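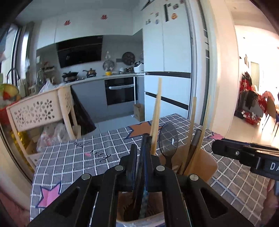
Ich vergleiche gerade zwei handgeführte Greifer mit Parallelbacken, einen von Flaton und einen von Treloar, und komme bei dünnen, aufrecht stehenden Gegenständen nicht weiter. Getestet wird am Esstisch, weil das Ganze später im Haushalt laufen soll und nicht auf der Werkbank. Große, kantige Sachen machen beide ohne Probleme. Schwierig wird es beim Besteckhalter: Der dunkelblaue Griff steht senkrecht im beigen Kunststoffhalter, direkt daneben ein durchsichtiger Löffel und helle Essstäbchen, und zwischen die Teile passen die Finger nur knapp. Beim Flaton dreht sich der Griff beim Herausziehen fast immer ein Stück um die eigene Achse. Beim Treloar dreht er sich weniger, dafür kommt öfter ein Stäbchen mit. Die Schließkraft habe ich bei beiden schon höher gestellt, das hat kaum etwas geändert.

Dazu kommt die Kamera. Der durchsichtige Löffel wird in der Auswertung ständig verloren, der blaue Griff dagegen fast nie. Von den 1641 Griffversuchen, die ich bis jetzt habe, sind 634 als unsicher markiert, und ein großer Teil davon betrifft den Löffel. Ist das ein Problem der Kamera oder eher der Belichtung? Und lohnen sich andere Fingerbeläge, oder soll ich gleich einen anderen Greifer nehmen?
Santeri Kuusisto
28. Februar 2019

Aino Vainio
Das Verdrehen kommt vermutlich von den flachen Backen. Ein runder oder ovaler Griff liegt da nur auf einer Linie an, und mehr Kraft hilft dann wenig. Ich würde zuerst die Beläge tauschen und den Greifer behalten. Bei mir hat weiches Silikon mit einer flachen V-Nut in Längsrichtung gut funktioniert, 2 mm dick, mit doppelseitigem Klebeband befestigt. Die Nut muss parallel zum Griff liegen, also bei senkrechtem Besteck senkrecht, so wie du den Greifer am Halter ansetzt. Wenn du oft schräg greifst, bringt sie weniger.

Dass beim Treloar die Stäbchen mitkommen, klingt nach zu breiten Fingerspitzen. Miss mal mit dem Messschieber nach, bevor du etwas bestellst. Zum Probieren reichen gedruckte Spitzen, vorne schmaler und leicht angefast.

Zur Kamera: Durchsichtiger Kunststoff ist immer unangenehm, vor allem wenn Licht aus einem Nebenraum kommt und die Automatik nachregelt. Stell die Belichtung fest ein und schalte den automatischen Weißabgleich aus. Danach dieselbe Reihe noch einmal, einmal bei Tageslicht und einmal abends mit Deckenlampe. Die gemusterte Tischdecke würde ich übrigens liegen lassen, an dem Gitter hat die Lageschätzung wenigstens etwas zum Festhalten. Und werte die beiden Greifer getrennt nach Gegenstand aus. Eine gemeinsame Quote über alles sagt dir nichts, wenn der Löffel allein schon so viele Ausfälle macht.

werkbank_nord
Nimm den Marnmont, der kann bis zu 2000 Griffe am Stück ohne Nachstellen. Den Flaton hatte ich auch mal, hab ihn wieder verkauft. Mit Besteck hab ich es nicht probiert.

Flisside-Nutzer
Zu den Belägen kann ich nichts sagen, aber zur Schließkraft: Beim Flaton ist der eingestellte Wert nur die Obergrenze. Wie fest er wirklich zudrückt, hängt auch von der Schließgeschwindigkeit ab, und die steht ab Werk ziemlich niedrig. Ich steuere meinen über den Controller von Flisside, dort findet man das unter den Bewegungsparametern und nicht bei der Kraft. Einmal hochsetzen, speichern, neu starten, sonst übernimmt er es nicht. Ob das beim Treloar genauso ist, weiß ich nicht.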